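Chapter 7
Changeovers: Turning a Rental Around Between Guests

After reading this chapter you should be able to explain what has to happen between one booking and the next, estimate how long a changeover takes, and set check-in and check-out times that your cleaning staff can keep.

Key terms: changeover, par stock, back-to-back booking, turnover window, linen set, damage hold

7.1 The Udness Apartments

Marisa Cattaneo took over the management of the Udness apartments in April, at the start of the season. The building has 30 self-catering units, most of them let by the week. The previous manager had set check-out at noon and check-in at 2 p.m. On paper this looked generous to guests. In the first month Cattaneo logged 204 changeovers and found that the late ones fell almost entirely on days when many units emptied at once. Guests arrived with their luggage, were asked to wait, and mentioned the wait in their reviews.

She made two changes. Check-out moved to 10 a.m., and guests who had already booked were told by letter. She also stopped accepting bookings that began and ended on the same day in more than half the building. The second change cost some income in the short run, and the owners objected to it. We come back to their argument in section 7.4.

The case is an ordinary one. A rental earns money on occupied nights, but the work is concentrated in the few hours when it is vacant. 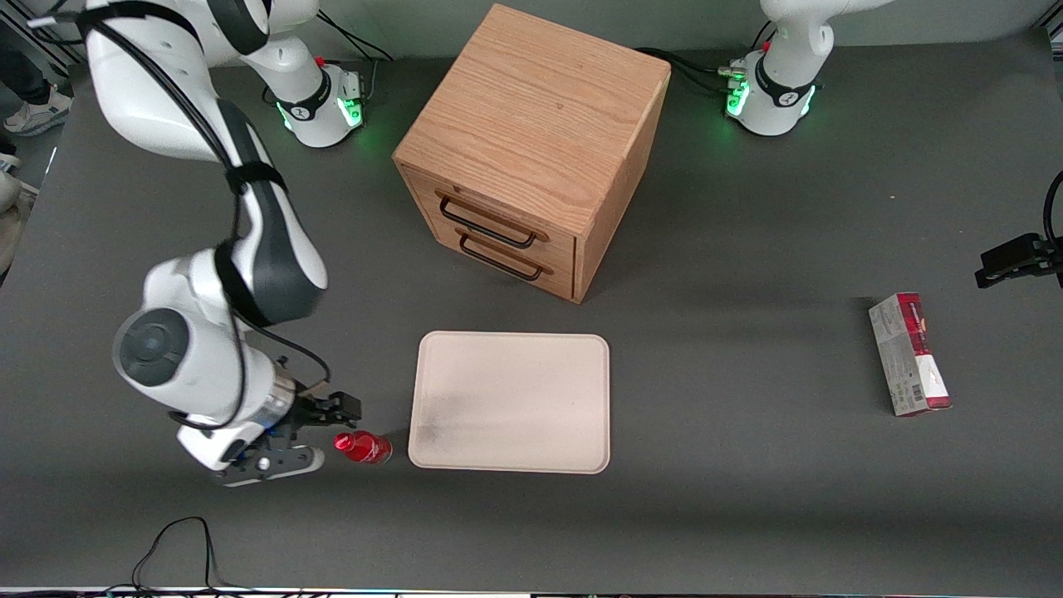
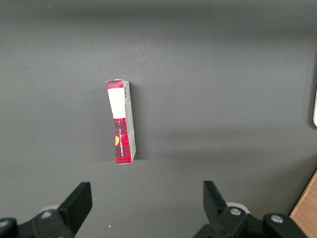
7.2 The Turnover Window

The turnover window is the time between the stated check-out and the stated check-in. It has to cover inspection, stripping the beds, cleaning, restocking, remaking the beds and a final check. It also has to cover travel if the cleaner serves more than one property.

New managers often work out the window from cleaning time alone. Mandla Mahlangu, who ran the Awasthi holiday cottages for many years, advised his staff to add 30 minutes to every estimate before looking at the booking calendar. Late departures use up part of that. So do lost keys, blocked drains and items left behind, which must be bagged, labeled with the unit and date, and stored.

Inspection comes first. If a lamp is broken or a mattress stained, the manager must know before the cleaner starts, so that a replacement can be found and any damage hold on the guest's card can be kept in place.

7.3 Linen and Par Stock

Par stock is the quantity of an item that should be on hand when everything is in order. For linen it is counted in sets per bed. One set is on the bed, one is in the laundry and one is on the shelf. A property with only two sets per bed depends on same-day washing, and a single machine failure will leave beds unmade.

Small supplies such as dish soap, trash bags and toilet paper are also kept to a par level. Write the level on the inside of the supply closet door and check it at each changeover.

Before reading on, write down the check-out and check-in times of a rental you have stayed in. List the tasks that had to be done between them, with a time for each. You will use this list in Exercise 2.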